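Wilma Stevens forwarded me the ticket at 4 in the morning with the subject line "database slow again." No body text. Wilma is economical.

The Brukelley report had gone from 50 seconds to 1,898, and the vendor's advice was to add memory. Vendors love memory. I pulled the plan and found a nested loop running over the whole orders table, cheerfully, once per customer.
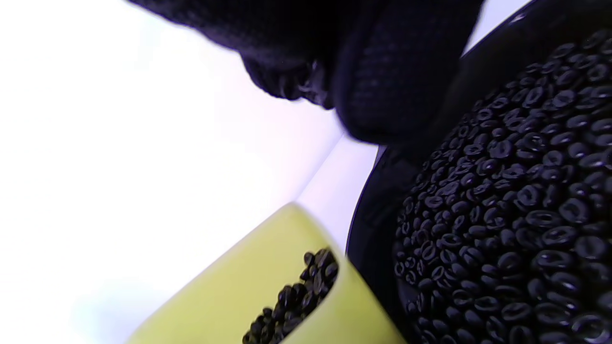
Coffee beans.

Stale statistics, of course. The nightly gather job had been switched off during the Tarkeo migration and left that way. I regathered, the optimizer went back to a hash join, and the report came in at 178 seconds. Still not 50 — I suspect the new index, and I'll get to it once I've slept.

3 comments · 4 shares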